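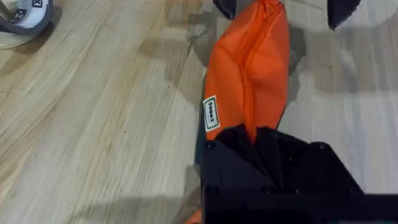

Coil, tape and slider: an interview on mending zips

2024-12-19

The repair workshop at Cerklow takes in small sewn goods: pencil cases, wash bags, tool rolls, camera inserts, tent pockets. Clothing is handled by a separate department in Kekside, under different prices and on different machines. The head of the small goods bench has been there for eleven years, and before that worked in a factory making luggage linings. We spoke for an hour about zips, which make up most of the work.

The bench closed its November count with 700 items booked in, the highest monthly figure it has recorded. The yearly total is expected to pass 4,000. Asked what share of those are zip faults, the head of the bench declined to give a percentage. "People write 'zip broken' on the ticket for anything. A torn lining gets written up as a zip. A seam that has opened next to the zip gets written up as a zip. I only trust the second ticket, the one we fill in after inspection."

The second ticket has four fault codes for zips: slider, element, tape and stop. Slider faults are the most frequent. The slider is a metal body with two channels that press the teeth together as it travels, and with use the channels spread. The teeth pass through without locking and the zip opens behind the slider.

"The customer thinks the teeth have gone. The teeth are usually fine. The gap at the back of the slider has opened by a few tenths of a millimetre. You can squeeze it with pliers, and on a brass slider that will hold for a while. On zinc alloy it may crack. I would sooner fit a new one."

Fitting a new slider means opening one end of the zip. On a pouch, where both ends are usually caught in the side seams, this involves unpicking a short length of seam, removing the old slider, feeding on the new one with both sides level, and sewing the seam back through its original needle holes if the fabric allows. Coated nylon does not close up after a needle has passed through it, so a second row of holes weakens the edge. The bench uses the old holes on coated fabrics as a rule and records any exception on the ticket.

Feeding the slider on level is where trainees lose time. If one side enters a single tooth ahead, the zip will run but finishes with a ripple, and the ends will not meet at the seam. Trainees are given a board of scrap zips and are expected to fit sliders on it until the ends line up each time.

Waviness has other causes as well. Zip tape is normally woven polyester, and it shrinks very little. A cotton outer shrinks a good deal more, and after a hot wash the tape is longer than the edge it is sewn to. "You cannot press that out. You can take the zip off, ease it and put it back, and it will look better, but the fabric is still short. With a synthetic outer, I look at the feed on the machine first. Somebody has stretched the tape going under the foot, or stretched the fabric. The two give you different waves."

The workshop buys its replacement zips on the roll from Guthrie, in coil only, in widths 3, 5 and 8. Moulded teeth and metal are ordered when a job needs them. A roll holds 195 metres once the joined ends have been cut out. Black, navy and grey are kept in depth. Other colours are matched against a card, and the bench will tell the customer if the match is poor before any cutting is done.

"Bright colours are the hard ones. The tape and the fabric take dye differently, and the fabric has had years of daylight. I can match the shade as it was, or as it is now. I ask."

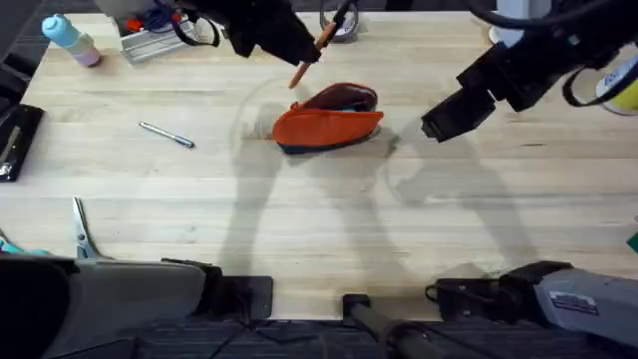 A soft fabric pouch on a wooden tabletop.

Labels are a smaller subject on which the head of the bench holds firm views. A label caught in a side seam has to come out when the seam is opened, and it has to go back at the same height. The position is marked with two chalk ticks on the inside before unpicking. Woven labels survive this well. Printed satin frays along the cut edge and is folded under by two millimetres before it is sewn in again, so it ends up slightly shorter than before. Some customers notice.

Lubrication came up more than once. The shop sells a wax stick under the Clokero name, and the bench uses the same product. It is rubbed along the closed teeth, the slider is run several times, and the surplus is wiped off with a dry cloth. Oil is not used on anything with a fabric tape. It spreads into the weave, holds dust and stains the edge. Graphite works well but marks pale linings.

Testing is done by hand. Each repaired zip is opened and closed twenty times, ten of them with the item filled with folded cloth to put a side load on the teeth. A zip that separates under load goes back to the start. The old factory where the head of the bench trained had a machine that ran samples for about 1,000 cycles. "That tells you about a design. I have one zip in front of me and I want to know if I fitted it properly. Twenty is enough for that."

On when to refuse a job, the answer was short. If the fabric beside the tape has lost its coating and sheds flakes when folded, new stitching will tear out. The item is returned unrepaired and the inspection fee is waived. Broken elements in the middle of a coil zip are also not patched. The whole length is replaced.

Current waiting time for small goods is three weeks. Items should be emptied before posting, with the zip left open if it will open.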